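Linudis — Linge de maison, plis et froissements
Fiche du jeu d'images, version de mars

Présentation

Linudis est une collection de 740 images de tissus domestiques : draps, taies, nappes, torchons, rideaux décrochés. Le sujet est le tissu lui-même, sa couleur sous la lumière de la pièce, ses plis et ses ondulations. La collection est préparée par Marius Enache et Emilian Vasiliu dans l'atelier de Braltmont. Elle fait suite à Ursu, un premier essai plus petit qui contenait seulement des torchons et qui n'est plus mis à jour.

Nous avons commencé ce travail pour une question assez simple : comment noter l'état d'un linge posé sur un lit ou une table, avant de le plier ? Les mots que les gens emploient à la maison (froissé, chiffonné, marqué) ne sont pas les mêmes d'une personne à l'autre. Il fallait donc choisir un vocabulaire court et s'y tenir.

Contenu du dossier

Le dossier « images » contient les vues, en format JPEG. Le fichier « notes.csv » contient une ligne par vue, avec cinq colonnes : le numéro, la teinte principale, la forme du pli, la place du pli, la remarque libre. Le fichier « teintes.txt » donne la liste des noms de couleurs admis. La remarque libre est vide pour presque 76 images ; elle sera complétée plus tard.

Comment les teintes sont notées

La teinte est celle que l'on voit sur l'image, pas celle de l'étiquette du linge. C'est un point important pour les couleurs pâles, qui changent beaucoup d'un bord à l'autre d'un même drap. Quand le changement est visible, on écrit la teinte principale dans la colonne et les autres dans la remarque, de gauche à droite. Les blancs ont posé le plus de difficultés — nous avons gardé « blanc », « écru » et « blanc bleuté », et supprimé « ivoire » qui faisait double emploi.
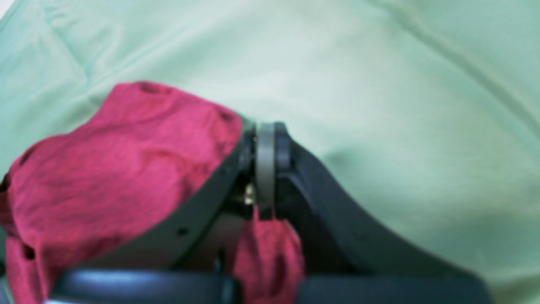

Vert menthe pâle, plus aqua à gauche et plus jaune à droite. Long pli en diagonale, tissu légèrement froissé.

Comment les plis sont notés

On distingue le pli marqué (une ligne que l'on peut suivre), le pli souple (une vague sans ligne nette) et l'ondulation (plusieurs petites ombres voisines). Une même image peut recevoir les trois. Le pli marqué passe toujours en premier dans la colonne, même s'il est court.

Les coutures et les ourlets ne sont pas des plis. Dans les premières notes, plusieurs ourlets de taie étaient comptés comme plis marqués ; Emilian les a corrigés un par un. S'il en reste, merci de nous indiquer le numéro de la vue.

La matière (coton, lin, polyester) n'est pas notée. À l'œil, on se trompe trop souvent, et beaucoup de pièces de linge n'avaient plus leur étiquette.

Limites connues

Les couleurs unies sont beaucoup plus nombreuses que les motifs. Les rayures fines donnent parfois l'impression d'une ondulation là où le tissu est plat, et dans ce cas la note peut être discutable. Les tissus très sombres sont peu représentés, car les plis y restent difficiles à lire avec notre lumière. Les serviettes éponge ne sont pas comprises.

Utilisation

L'usage est libre pour l'enseignement et la recherche, à condition de citer le nom de la collection et sa version. Pour lire les notes, un simple tableur suffit. L'outil Vellow, qui est dans le dossier « outils », permet de trier les vues par teinte ou par forme de pli. Il devient lent au-dessus de 1 000 lignes, ce qui ne gêne pas pour la version présente.

Les corrections sont relues le jeudi par Marius Enache. Indiquez le numéro de la vue, la note actuelle et la note proposée, une ligne par correction.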